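3.2 Carrier bags kept in the kitchen

Of the 378 bags recorded in the Trotthorpe households, 153 were found on or next to a kitchen work surface. The rest were in closets, hallways, cars and, in a few homes, inside other bags. Earlier work by Strachan treated the kitchen as a place bags pass through on the way to the trash. Our records from August do not support this for Trotthorpe, where many bags stayed on the counter between one shopping trip and the next. 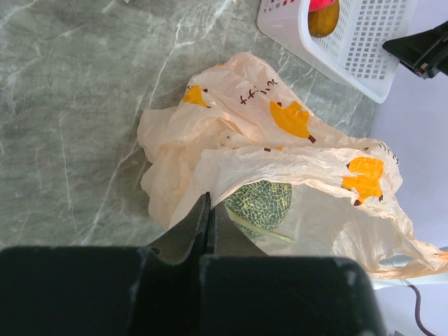

Figure 9. Printed plastic shopping bag on a kitchen countertop.

Households were asked to leave their bags as they would on any other day, and no bag was straightened or moved before it was recorded. We coded each one as folded, knotted, stuffed or crumpled. Crumpled bags gave the coders the most trouble, as the printing is broken up by the folds and the store or product name often cannot be read in full. In Figure 9 the orange prints with their brown marks sit on different parts of the plastic, and one strip is mostly hidden by an overlapping fold. Bags in this state were coded by color and type of print, with lettering used only when both coders agreed on the reading.

Printed bags were kept longer than plain ones. In the interviews, people in Amberg and Trotthorpe gave much the same account of this: a bag with a pattern was easier to find again and was more likely to be taken back out to the store. Plain bags went under the sink or were used as liners. Skurkska households differed in that nearly 200 bags, printed and plain together, were stored in a single drawer or box set aside for them.

Coding was done by the first author and Kenna Baird. Disagreements were settled by going back to the household notes. Where the notes gave no help, the bag was left in the total but taken out of the comparison by print type in Section 3.3.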